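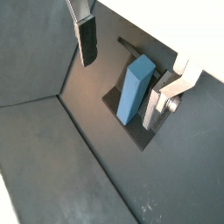
Course 1221, Dimensional Practice
Notes for Lecture 14: Limits, fits and the choice of clearance
Issued 24/07/2026. Replaces the April version, which had the signs reversed in Section 3.

## 1. Terms

The *nominal size* is the size by which a feature is named. Both members of a fit share it. It is a reference value, and a finished part may never measure exactly that.

The *limits of size* are the largest and smallest sizes at which a part is accepted. The *tolerance* is the difference between them and is always positive. A *deviation* is a limit minus the nominal size and can be positive, negative or zero.

"Hole" and "shaft" are used for any internal and external feature. A keyway is a hole in this sense, and the key is a shaft. Neither needs to be round.
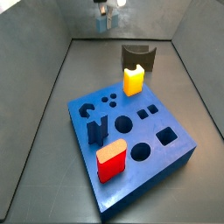
A fit is a relation between two features. A hole on its own has limits and a tolerance but no fit. Drawings that state "sliding fit" next to a single bore, with no reference to the mating part, should be returned for correction.

## 2. Classes of fit

| Class | Smallest hole compared with largest shaft | Largest hole compared with smallest shaft |
|---|---|---|
| Clearance | hole larger | hole larger |
| Transition | hole smaller | hole larger |
| Interference | hole smaller | hole smaller |

In a transition fit, a given pair of parts may go together loose or tight. Which one occurs depends on where each part falls within its limits. Use this class for location, where the assembly will be taken apart only now and then.

## 3. Calculating the extremes

Let D be the hole size and d the shaft size.

- Minimum clearance = D(min) − d(max)
- Maximum clearance = D(max) − d(min)

A negative result is an interference of the same magnitude. Do not drop the sign until the last line of the calculation.

**Worked case.** A pin in the Mostadeo hinge has a nominal diameter of 14 mm. The hole limits are 14.000 and 14.018 mm. The pin limits are 13.966 and 13.984 mm.

Minimum clearance = 14.000 − 13.984 = 0.016 mm
Maximum clearance = 14.018 − 13.966 = 0.052 mm

Both values are positive, so the fit is a clearance fit. The difference between them is 0.036 mm, which equals the sum of the two tolerances. This check costs one line and should appear in all submitted work.

## 4. Hole basis and shaft basis

In a hole-basis system the lower limit of the hole equals the nominal size, and the shaft is varied to obtain the fit. Reamers and plug gauges come in fixed sizes, while an outside diameter can be turned or ground to any value. Hole basis is therefore the default in this course.

Shaft basis is preferred when one length of bright bar carries several parts with different fits. The Udier conveyor is the standard case: bearings, spacers and a pulley share a single unstepped shaft, and grinding separate diameters along it would add cost without benefit.

## 5. Form and orientation

Limits of size do not control everything that affects assembly. A shaft can be within limits at every cross section and still be bent. Noncircular features add the question of orientation. A square key must be aligned with its keyway in rotation as well as in position, and the permitted angular error shrinks as the clearance shrinks.

For a long engagement, a small tilt brings opposite ends of the shaft into contact with opposite walls of the hole. Further axial force may then increase friction and cause jamming. A lead-in chamfer helps the part to enter, but it has no effect on tilt once the full section is engaged. Shorten the engagement or relieve the middle of the bore.

## 6. Temperature

Sizes on a drawing apply at the reference temperature. If both members are of the same material and at the same temperature, clearance changes in proportion to size and can usually be neglected. If the materials differ, calculate the two expansions separately. Yazzie drawing 1854 shows an aluminum housing on a steel shaft and is used in the problem set.

## Reading and problems

Read the Clilunine handbook, chapter 2, before the next session. Submit the problems on drawing 1854 with deviations in millimeters and signs shown throughout. Sketches of the tolerance zones need not be to scale, but the zero line must be marked.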